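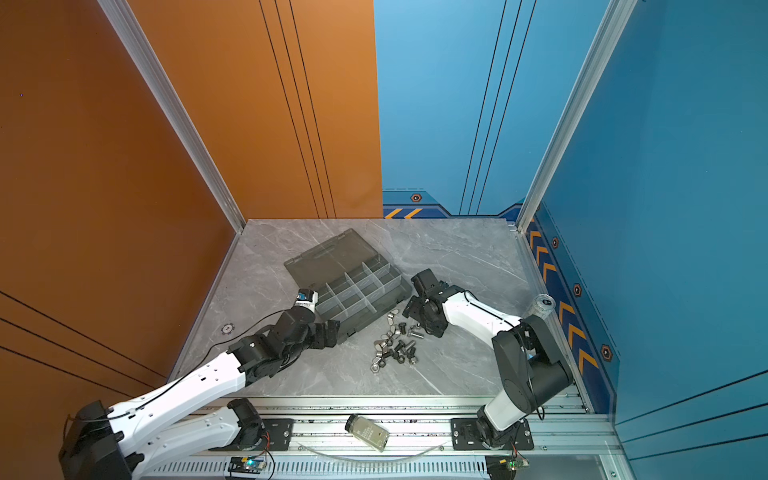
Nuts and bolts beside an open compartment box

About Tenasico

Tenasico sorts and supplies small fixings: nuts, bolts, screws and the odd fitting that no longer has a packet. We started in a single unit on the Nair estate and now send out 290 mixed boxes a month to repair shops, schools and people who mend things at home.

Most of our stock comes in mixed. We tip it out on the bench, check it by size and thread, and put each kind in its own compartment. Anything bent or badly rusted goes for scrap. We keep 134 lines on the shelf and will look for others if you send us a sample.

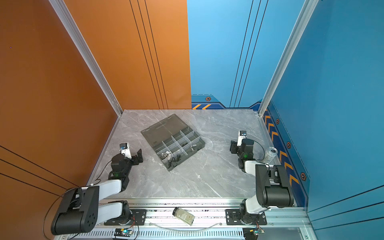 Silver nuts and dark screws in their compartments

Customers can choose a ready-made box or give us a list. The Wimov range covers bicycles and garden tools, and Tomel is for furniture — mostly bolts, with a few nuts to match. Refills are sold by weight.
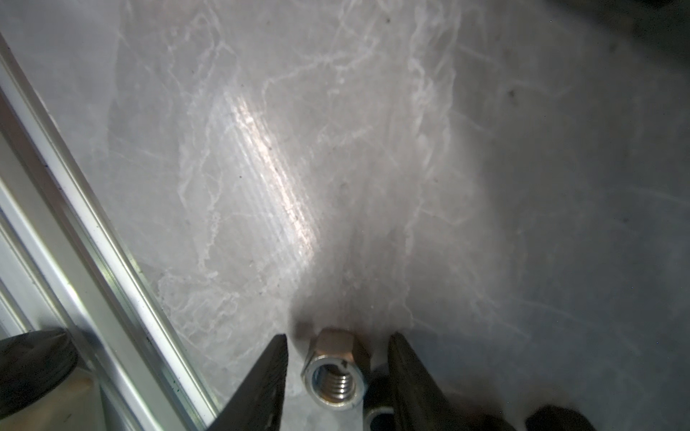 Benches are wiped down at the end of each job, before the next delivery is opened. It keeps one customer's order out of another's.

The trade counter opens at 8.30am and closes at 4pm. We are shut for stocktaking for the first part of February.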